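Automation in the Dish Room: Work at the Gultby Site

Gallery | Workplace and Technology | Published 29/06/2021

Devadiga operates the staff kitchens at the Gultby site, where 216 employees take their meals over two sittings. Since the start of the year the company has been preparing to introduce robotic handling at the sinks, under a program known internally as Grerkus. The program covers scraping, rinsing and stacking. Cooking and serving remain outside its scope.

The gallery on this page is intended for employees, their representatives and visitors from our other kitchens. It accompanies the information sessions held in the Diltallow building and should be read together with the notice on working hours posted there.

The first stage of Grerkus is carried out in simulation. Each task is set up on screen before any equipment is placed in a kitchen, and members of the dish room staff review the results with the project office. Their remarks have already changed the order of the work. The original plan began with stacking; the staff asked that leftover food on plates be dealt with first, as this is the step that slows the line most at the end of a sitting.
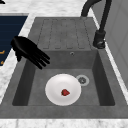 Simulated sink station, Grerkus program. The robotic hand is open above the basin, with a plate and a small piece of red food still to be cleared.

Small items of food are treated as a separate task in the program. An employee at the sink decides at a glance whether something goes in the food waste or down to the strainer, and that decision has to be written out in full before it can be handed to a machine. Three employees from the dish room were released from their regular shifts to help write these instructions. The hours were paid at the normal rate and recorded as training.

What changes for employees

The dish room team has 17 members. No position will be removed during the trial period, and no employee will be moved to another site without written agreement. Two new duties will be added to the rota: station supervisor, who starts and stops the equipment, and line checker, who inspects plates before they return to the shelves. Both duties rotate weekly and are open to all members of the team.

Employees have raised concerns about the pace of work. The company has agreed that the speed of the line will be set by the station supervisor on duty — the project office may suggest a setting but may not impose one. Breaks remain as they are.

Training

Each member of the team will complete 56 hours of training before working beside the equipment. Sessions take place during paid hours and include safe distances, stopping the equipment, cleaning and the reporting of faults. Written materials are available in large print on request.

Next steps

A single station is to be installed at Gultby in August, in the smaller of the two kitchens. The larger kitchen will continue to be staffed in the usual way throughout the trial. Questions may be left in the box outside the Diltallow meeting room or handed to a shift leader, and written replies will be posted on the staff board.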